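Hand Gripper Care and Setup – Minutes of the Regular Meeting

The meeting got going once everybody had found a chair and the kettle had been round, and the minutes of the July meeting were read and accepted with one small correction (the spare pivot screws are kept in the Lundon drawer and were never moved to the Skelthorpe shelf, whatever the last minutes said). Apologies were received from the Skelthorpe end, who had sent their notes ahead, and we were very glad to have them.

Item 1. The pair of hand grippers and how they are getting on

We spent most of our time on this, as expected. The left and right units have now done 1,346 picks between them since they were last stripped down, nearly all of it on the small soft goods – bracelets, hair ties, bead chains and the like – that everyone agrees are the hardest on the pads. The general feeling was that the pair is in good heart, but that we have let the looking-after slide a little over the busy stretch, and it would be a kindness to the next people who use them if we wrote down what we do.

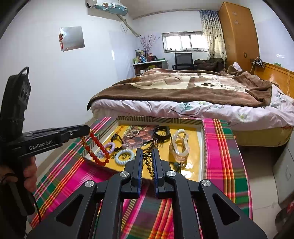
Provstead, October 27, 2023

Item 2. Finger pads

The pads took up a good deal of friendly discussion. Lundon's habit has been to wipe them with a barely damp cloth at the end of the day, while Skelthorpe wipes them every time the tray is changed over. After going back and forth it was agreed to follow Skelthorpe, as their pads have lasted longer and it is no great bother once the cloth is kept within reach. The texture on the pad face is what holds a single strand of beads, and hand cream, lint and blanket fluff all find their way into it sooner or later. Please use a soft brush first and the cloth second. No solvent, please – we lost a pair that way and would rather not lose another.

The pads are to be checked for lifting at the corners on every 131st pick. This is an odd number, we know, but it is what the Jaramillo log sheet already prints out, and it seemed silly to redo the sheet for the sake of a rounder one.

Item 3. Pivot screws and linkage

The silver screws on top of the linkage should be looked at before each session and nipped up only if one has backed off. There was a report of stiff closing on the right-hand unit, which was traced to somebody being a bit too generous with the driver. It has been eased off and is closing sweetly again. The agreed test is to open and close the fingers 20 times with nothing in them, feeling for any catch, and then to bring the tips together slowly over a plain surface to see that they meet evenly. If one tip arrives ahead of the other, put the unit aside with a tag on it and pick up the spare.

A drop of light oil on each pivot is plenty. Wipe away whatever is left over, or it will end up on the pads and we shall be back at Item 2.
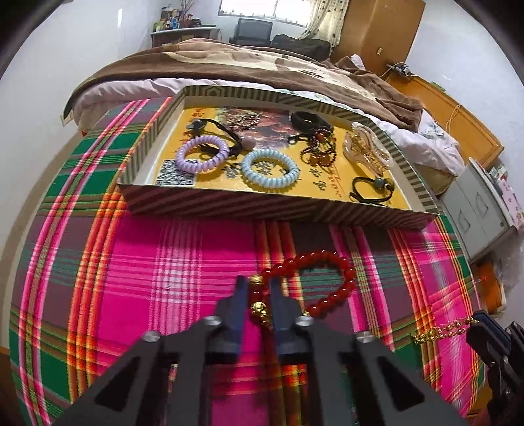

Minutes kept for the Gripper Setup and Maintenance Team

Item 4. Working two at once over the tray

The bedside table with the plaid cloth was thought a very good spot for trying the pair after a service. The jewellery tray sits nicely at the far edge of it, and there is a fair bit of colour about, so a poor grip or a wandering tip is easy to notice. Red beads and gold chain were both tried, one to each gripper, and it was suggested that this become the usual finishing check, with a round bead for one hand and a fine chain for the other. Agreed by all.

It was asked that people lift slowly and give a long loop time to settle before moving off with it. The bottom of a bracelet will happily catch on the rim of a tray, and the pull goes straight into the linkage. Thin chains should be taken with the very ends of the fingers, as anything fine that works its way back toward the joints is a misery to get out again.

Item 5. Cables

A reminder, kindly meant, that the cable should fall away freely below the hand before a session starts. Give it 15 seconds of your attention. Check where it enters the grip, run it through your fingers, and note any kink in the log, even a small one.

Item 6. Spares

One set of pads left at Lundon and none at Skelthorpe. An order is to go in this week, with the delivery split between the two. The small driver is still missing from the Jaramillo case and we would be ever so grateful if everyone could check their pockets.

Actions

Lundon to write up the pad cleaning on a single page and tape it inside the lid of the case.
Skelthorpe to repeat the empty open-and-close test on the right-hand unit and send word of how it feels.
Provstead to order pads and a replacement driver, and to bring the log sheets up to date.

Next meeting to be held at Lundon, time to be sent round. Bring your own mug, please, as we were short again.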